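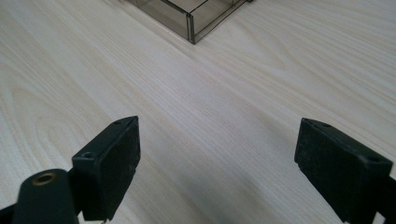 The tabletop, pale side up. Grain goes big and loopy on the left.

Best clear finish for a light wood table that won't turn it yellow?

Asked in August - viewed 608 times - 3 answers

Got a light wood table for the kitchen, secondhand, from a place in Dunley. Love the pale color, want to keep it. Seller said it was "treated" but couldn't say with what. Two kids, lots of juice, so it needs something on top.

Last time I did a table I used an oil based poly and it went orange inside a year. Not doing that again. What do I use? Also do I have to sand the whole thing back or can I just scuff it and go? Don't own a power sander. Budget is small.

Answer 1 (marked helpful by 255 people)

Water based poly, matte or satin. Goes on milky, dries clear, stays a lot closer to bare wood than oil does. It will still darken a touch the first coat, same as wiping the wood with a wet rag. Do that on the underside if you want a preview.

Before anything, find out what's on there. Drip of water in a spot you don't care about. Soaks in and goes dark - bare or just old oil. Beads up - there's a finish. If it beads, wash it well with a little dish soap, let it dry overnight, scuff with 220 by hand until the shine is gone evenly. You don't need to go to bare wood if the old stuff is sound. If it's peeling or sticky then yes, all of it comes off, sorry.

If it turns out to be wax, nothing will stick. Mineral spirits and rags, more rags than you think, then scuff.

Thin coats. I do 3 on a top that gets used and only 2 on the legs. Light sand between with something fine, wipe the dust, dont shake the can. Keep hot pans off it for a few weeks even tho it feels dry the same day.

Answer 2

hardwax oil. I used the Foma one, the "raw" version with a bit of white in it, on a desk and its still pale. Easier to patch than poly, you just rub more in where it's worn. Not cheap though. And juice left overnight did leave a ring on mine so maybe not with kids idk

Lay the rags out flat outside when your done, oily rags in a pile can catch fire.

Answer 3

Just get a tablecloth

Comment from asker: Water beaded up so there's a finish on it. Going with the water based, satin. Will scuff this weekend. Does the brush matter or is foam ok?

Reply: Synthetic brush. Foam works but you get bubbles if you rush, and I always rush.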